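Mon 18 March
Checked by: Signe Amundsen
Read over by: Donal Gilmartin (his comments marked DG)
Covers: the two-hand cell, both the simulated twin and the real one in the Saltedow shop
Prompted by: the grip fault, which is the polite name for it

Status words are the usual ones. OK means I tried it and it did what it should. OPEN means somebody has homework. HOLD means the cell doesn't run until it's fixed, however nicely you ask me.

## 1. What went wrong

The job is rod from holder to box, then close the lid. In the overnight batch the right hand took hold of the rod, the force reading went stale, and the controller kept squeezing because the last number it had seen was a small one. In simulation that produces a red line in the log. On the real cell it produced a cracked fingertip, a rod with a waist, and a lift that carried the holder along for the ride.

No injuries. Ivar Engebretsen was at the bench with his coffee, outside the guard, and reports that the coffee was also unharmed.

The batch was 2,000 cycles in simulation. The fault showed up in 6 of them, all of which were filed under "noise" and released to the real cell anyway. See item 3.4, where I am less cheerful.

## 2. Before power

- [x] **2.1 Guard door interlock.** OK. Opened it in mid-move at slow speed and both arms stopped.
- [x] **2.2 Stop button, operator side.** OK. Stiff, but it's supposed to be harder to press than a doorbell.
- [ ] **2.3 Stop button, wall side.** HOLD. Works perfectly if you first move the parts cart. Move the cart and tape the floor.
 - DG: Cart moved. It'll be back by Thursday.
 - Then tape the floor AND bolt something ugly to it.
- [x] **2.4 Fingertip pads, left hand.** OK.
- [ ] **2.5 Fingertip pads, right hand.** HOLD. Cracked one replaced, but the spare came out of the Magnusson drawer and has no batch label. I'd like to know what it is before it holds anything.
- [x] **2.6 Cable strain at the wrists.** OK on both sides. Somebody has used proper clips this time. Thank you, somebody.

## 3. Simulated run, replay of the fault

Run these in order. Skipping to 3.4 is how we got this form.

- [x] **3.1 Start state.** OK. Box open and empty, rod upright in the holder, nothing else on the table. Last month's version had a second rod hidden inside the first, and that explained a lot of mysterious physics.
- [x] **3.2 Left hand waits.** OK. It should stay open and well clear while the right hand works. It does.
- [x] **3.3 Right hand closes on the rod.** OK for position. Fingers go over the top from one side, thumb braces from the other, holder stays put. Pause the run at this point and compare against the twin view before you let it lift.
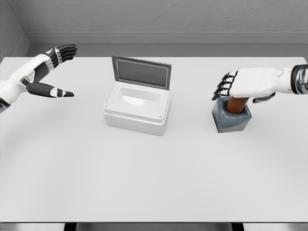

- [ ] **3.4 Stale force reading.** HOLD. With the Tisis bridge cut by hand during the grip, the controller should open the fingers and stop. It stopped. It did not open. Stopping with a full squeeze on is better than what we had, in the way that a parked truck on your foot is better than a moving one.
 - DG: Fix is in the branch. Age limit on the reading is now 100 ms.
 - Fine. Show me it trips at 101.
- [ ] **3.5 Holder lift check.** OPEN. The run should abort if the holder leaves the table with the rod. At present there is no such check, and the simulated holder goes up like an elevator and gets scored as a success. Borghild Sjögren is writing the check.
- [x] **3.6 Lid.** OK. Stays up until told otherwise.

## 4. Real cell, slow speed only

- [ ] **4.1 Repeat 3.1 to 3.3 with the foam rod.** Not started, waiting on 2.5.
- [ ] **4.2 Repeat 3.4 with the foam rod.** Not started. Bring spare foam.
- [ ] **4.3 Manual release of a stopped hand.** OPEN. The Wavitz key works but lives in Ulla Vik's desk, and Ulla Vik was in another building. Hang it on the guard post.
 - DG: It was on the guard post. It went missing in November.
 - Chain, then.

## 5. Paperwork

- [ ] **5.1 "Noise" label.** Removed from the batch tool as of this morning. If a run fails, you now have to type why. "Weird" is accepted once per person.
- [x] **5.2 Fault report filed.** OK. Ivar wrote it, coffee included.
- [ ] **5.3 Release sign-off.** Two names needed, and they have to be two different people. I mention it because of the last form.

Result: **HOLD.** Items 2.3, 2.5 and 3.4 first, then call me for section 4. I'm in all week except lunch.

S. Amundsen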